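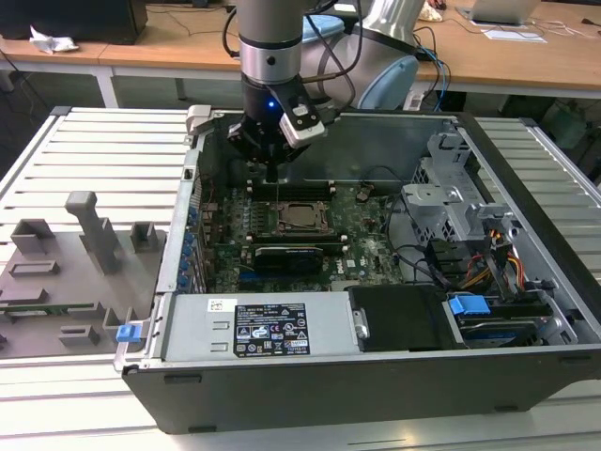
Roboterarm mit schwarzem Greifer über einem geöffneten Desktop-Rechner

Die Beschaffungsplanung für Demontagezellen (auch Zellenbudgetierung) umfasst Bedarfsermittlung, Kalkulation und Auswahl der Ausrüstung, mit der Altrechner automatisiert zerlegt werden. Teuer ist dabei selten der Posten, über den am längsten verhandelt wird.

Kostenstruktur
Üblich ist die Trennung in Arm, Greifer, Kamera und Peripherie. Zur Peripherie zählen Aufnahmeplatten, Kabelführung und Arbeitsfläche, also alles, was im ersten Antrag unter »Sonstiges« steht und im zweiten eine eigene Seite bekommt. Aufnahmen aus dem 3D-Drucker gelten als günstig, solange die Arbeitszeit des Konstrukteurs aus einem anderen Topf bezahlt wird.

Mernent-Verfahren
Der Planer Troels Stougaard entwickelte für den Verwerter Mernent in Nasville ein Punkteschema mit 7 Kriterien. Es sieht 2 Vergleichsangebote und eine Probezerlegung vor - letztere an Gehäusen, die der Käufer aussucht, was Anbieter wie Henriques zunächst bedauerten. Die Vorlage umfasst über 172 Seiten, davon eine zum Preis.

Kritik
Bemängelt wird, dass das Schema Wartung und Ersatzfinger nur pauschal ansetzt. Die Fassung vom 15. August 2023 ergänzt dafür ein Formular.

Siehe auch: Nirel (Kalkulationssoftware), Investitionsrechnung, Elektronikschrott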